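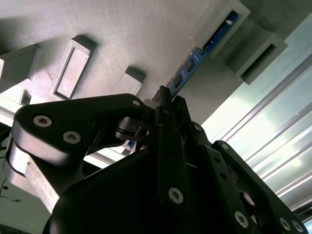
Hi all, I finally have time to write up the Flerkix open day, and I'll start with the thing I haven't stopped talking about since I got home: the assembly bench. I went in expecting big arms swinging car doors around, and I spent most of the morning at a test rig you could carry under one arm. It's a 3D-printed fixture with a bunch of slots and pockets on it, and the arm has to get small computer-type parts in and out of them. They had the wrist camera up on a monitor, so we got the gripper's own view, and at one point it was right in close under the print, fingertip reaching toward a long skinny blue circuit board in its bracket. You could even make out the print lines! Anyone who has ever fought a memory stick into a motherboard will know why I was glued to it.

Po-yen Chang ran that bench and was very generous with his time. He let us ask anything, including my daft question about why the fingers don't just crush things. (Short version: they keep the grip force low and spend most of their effort on getting the angle right.) The fixture we saw is version 2. The first one had tighter slots and they were snapping test boards, so they opened the slots up a bit and rounded the corners.

Someone behind me asked how many tries they log. Po-yen said 1,286 on that fixture up to the end of February, and he was quite happy to tell us that plenty of those were fumbles. I liked that a lot. It's a real lab doing real work and they showed it to us the way it is.

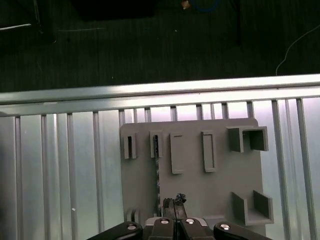 THE PICKING DEMO

For the second half he switched to small parts. The board was mounted upright against a panel of aluminum extrusion, and the gripper came up to it from below with a little black piece pinched between its fingers. What surprised me was how slow it is up close. It noses up, stops, shifts over by a hair, stops again. I could have watched for another hour. My notes say "like threading a needle in mitts", which seemed very clever at the time.

Other bits, in no order:

Mudent had a table in the hall with their sorting line controller. Good people, but very loud fans, and I missed half of what they said.

The Azimi talk on cheap force sensing was full, so I stood at the back. The slides are supposed to go up on their site. If anybody grabs them before I do, please post the link here.

Parking is $29 for the day in the lot beside the building. Take the bus. The 420 stops right at the door.

Now to Henok's questions from last week:

On 3/3/24, Henok Alemneh wrote:
> Did anyone from the list make it to the Flerkix day? I had to
> stay home with a sick kid and I'm sorry to have missed it.
> Mainly I'd like to know
> whether the fixture is something a club could print at home,
> or whether it needs a fancy machine. Also, is Pravside still
> planning to host the next one? I'd drive down for that.
>
> Henok

Hope the kid is on the mend, Henok. On the fixture, Po-yen thinks a club could do it on an ordinary hobby printer, and he said they use plain grey filament because it was the colour they had the most of. He wants to tidy up the files before sharing them. I gave him the list address and he promised to write when they're ready. I'd be keen to try one at our place even without an arm, just to see how we do with pliers.

On Pravside, yes, as far as I heard, but they haven't set a date. They were asking around for clubs that would bring something to show. I said we might, so please don't leave me on my own with that! If you've got a half-finished gripper in the garage, bring it to the next meeting and we'll see what shape it's in.

I have a few pages of scribbled notes on the tool changer as well and can type them up if there's interest.

Cheers,
Marg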